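Gastness 桌面小物套装 常见问题

本页最后更新：2022年9月29日

下面的问题来自借用登记表背面的留言栏和 Kornimach 的邮箱，意思相近的合并成了一条。运费和押金请看借用须知，本页只讲东西怎么摆、怎么用、怎么收。

套装里的东西一定要排成一排吗？

不一定。默认摆法是把浅蓝色的壶、橙铜色的方盒、粉色的杯子和浅粉色的托盘沿桌子后侧排开，前面留空，好放正在整理的小物件。桌子比较窄的话，可以把托盘挪到前面来，壶和杯子仍然靠后，免得袖子带倒。

桌面用什么颜色好？

深色、浅色都可以。浅粉色的托盘放在深色桌面上比较好认，深绿色的块状小件则适合浅色桌面。桌布要选不反光的，铺平，四角压住。带花纹的桌布不建议用，小件掉在上面很难找。 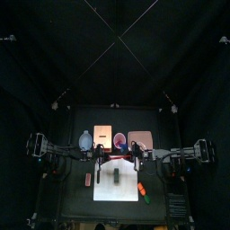

摆好以后先试一遍伸手的距离。坐在桌前，两只手都应该能够到最后一排，够不到就整排往前拉一点。小孩子用的时候要拉得更近，椅子也要垫高，站着做也可以。

托盘是装什么的？

还没有分好的东西先进托盘。托盘边缘很浅，圆的东西会滚出来，珠子之类请放进杯子。托盘里不要堆两层以上，压在下面的往往到最后才被想起来。

壶能装水吗？

可以装凉水，不要装开水，也不要放进微波炉。装过水的壶请倒扣晾干再收进箱子。我们收到过带着水就寄回来的壶，箱底的说明书全泡软了，只好重印。

方盒和杯子有什么分工？

方盒放扁的、怕丢的东西，比如票根、卡片、回形针。杯子放细长的东西，也可以临时插一两件常用的。杯子里东西太多会头重脚轻，拿走一件，其余的就跟着倒。剪刀请平放在托盘里，不要插在杯子里。

要不要用垫板？

做拼装或者涂胶时最好用。Hendale 借用点另外提供金属垫板，登记时在备注里写一下就行，不另收费。金属垫板边角较硬，放下时手指不要垫在下面。表面反光厉害时，把台灯转个方向，或者在上面铺一张白纸。只做分类的话，用不用都可以。
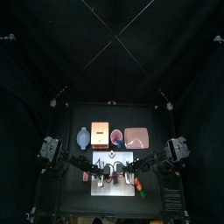 垫板放在中间，与后排留出一掌宽的空隙。两边的人都从自己那一侧伸手，不要越过对方的手去拿东西。经常有人问谁来管中间的区域，我们的做法是先说好一个人放、一个人收，过一会儿再换。

一次能几个人用？

一套按2个人准备。人再多就要轮流，或者再借一套。学校和社区活动通常会多借几套，请提前2周登记，临时来取不一定有。

缺件怎么办？

箱盖内侧贴着清单，收的时候对一遍。少了小件请直接在清单上划出来，不用赔，也不用自己去买差不多的补进去。补进来的东西尺寸不一样，下一位借用的人会放不进原来的格子。少了壶、方盒、杯子或托盘，请写邮件告诉我们。

零散小件一共有多少？

各借用点合在一起登记在册的有800多件，每套分到的不一样，以箱盖清单为准。其中一部分是老东西，最早的一批是1989年入库的，颜色已经有些发旧，用起来没有影响。

Güneş 系列的箱子和 Gastness 的能混着装吗？

不能。Güneş 的箱子格子浅，盖上以后会压到壶口。两种箱子外形接近，请看侧面的名称。如果已经混装了，还回来时说一声，我们自己换。

怎样清洁？

用拧干的软布擦一遍就够了。方盒不要泡水，杯子和壶可以用温水加一点洗洁精。金属垫板擦过以后要立刻拿干布再擦，水印留久了很难去掉。胶水沾在托盘上，等干透再慢慢揭，不要用刀刮。

块状的小件和细长的小件可以一起收吗？

可以放在同一格，但要先放块，再放细长的。细长的顺着块之间的空隙放，尖的一头朝同一个方向。硬塞进去容易弯，箱盖也合不平。块与块之间留一点空，取的时候手指才伸得进去。

颜色相近的块怎么分？

按大小分，不按颜色分。深绿色的几种在灯光不足时看上去差不多，放到白色桌面上并排比一比，大小就清楚了。有缝的和没有缝的不用分开。

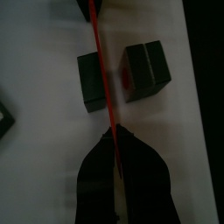
有读者来信说，她家一直是先收细长的，再把块压在上面，每次都要重来两三遍，改成先放块以后，孩子自己就能收完。她还建议在格子底部画上轮廓，照着放更省事。轮廓纸我们已经在准备，计划从明年3月起随箱附上，在那之前可以自己剪一张白纸垫在格子里描。

可以在小件上写名字吗？

请不要写。想区分各人的东西，可以用撕得下来的纸胶带，归还前撕掉。油性笔的痕迹擦不干净，擦多了表面会发毛。

归还时箱子要不要封口？

扣上搭扣就可以，不要缠胶带。送到 Hendale 借用点的，放在门内左手边的架子上，在本子上写下箱号。邮寄的请在箱子外面再套一个纸箱，空隙用旧报纸填满，壶里也塞一些。

这里没有写到的问题，请写在登记表背面，或者发邮件给 Kornimach，邮件标题注明箱号。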